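The Monday list

3 min read

Woririne is our humanoid, and my job is to keep it fit to work. The name came out of Cuervo, the little script that also names our servers, and by the time anyone minded it was on the paperwork. The robot hangs its cables from an overhead support and works at a white standing desk, next door to a washer-dryer stack that gets more compliments from visitors than I do.

Every week starts with the same list, and I have learned to do it before coffee, when I'm too dull to skip things.

1. Look up. Follow the bundle from the support to the neck and check that nothing is pulling. Then follow whatever runs along the floor, and move your feet accordingly.

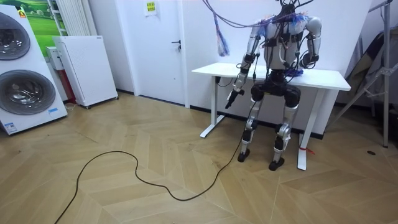

2. Knees. Bring it into the bent stance and listen. A healthy hip actuator hums. An unhealthy one sounds like my uncle getting out of a recliner.

3. Zero the wrists, left then right. Castska, our logging tool, wants a number for each. Last April I typed the same one into both boxes, and spent 70 minutes blaming the encoder.

4. Wipe the desk. Marker is a judgment call.

After that comes the cloth routine, run 321 as of this morning, and I stand by with one hand near the stop button and try to look relaxed. 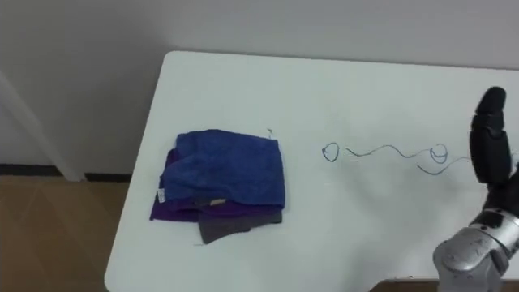
Gripper fingertips are what I spend most of my time on. They're consumables, like brake pads, except that brake pads don't pick up lint. Terry is the worst for it, so the blue towel on top of the stack has become my standard test – if the fingers can manage those loops, the thinner stuff rarely gives me trouble. I clean the tips with a damp rag, let them dry, and press each one with my thumb. Sulla, the spare gripper, lives in a drawer and is fitted only when I've run out of excuses.

The wrist cable needs its own look. It has to have enough slack to loop around when the hand goes down flat into fabric, and too much slack ends up under the fabric. I've retied mine 3 times this winter and I'm still not in love with it.
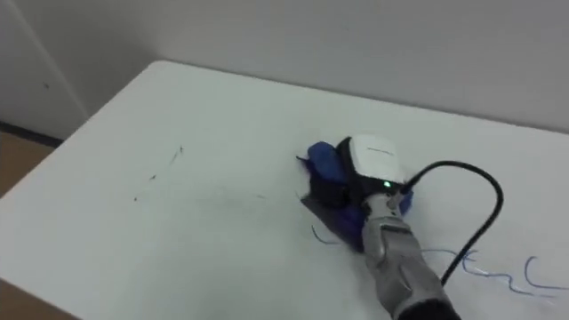
Posted by Thaddeus Schumacher
Monday, February 5, 2018

The service counter rolled over to 1,054 hours while I was writing this, so next up is the elbow grease, in both senses. I've ordered the right tube this time. The wrong one is still on my shelf if anybody has a squeaky gate.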